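## Setting up a course in Kallemum 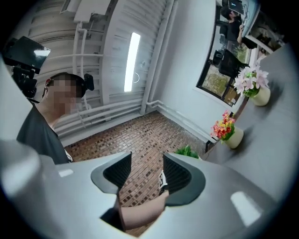
You need an organizer account before you start. If your training center shares one login, ask whoever manages it to add you under **Staff** first.

1. Sign in and open **Courses > New course**.
2. Type the course title. Titles longer than 149 characters are shortened on the sign-up page.
3. Choose a room. Rooms at a second site, such as Radilside, show up only after you switch **Location** at the top left.
4. Enter the number of seats. The default is 10.
5. Set the minimum enrollment. With fewer than three students, the course stays marked **Pending**.
6. Pick an instructor and click **Save draft**.

**Note:** Drafts are not visible to students. Click **Publish** when the dates are final.

**Caution:** Changing the room after publishing sends an email to every enrolled student. Make all room changes in one edit.

### Waitlists

Each course can hold six people on its waitlist. When a seat opens, the first person gets an offer by email and has until 6 p.m. the next day to accept.

For billing setup, see the next section or write to Lanying Kong at the support desk.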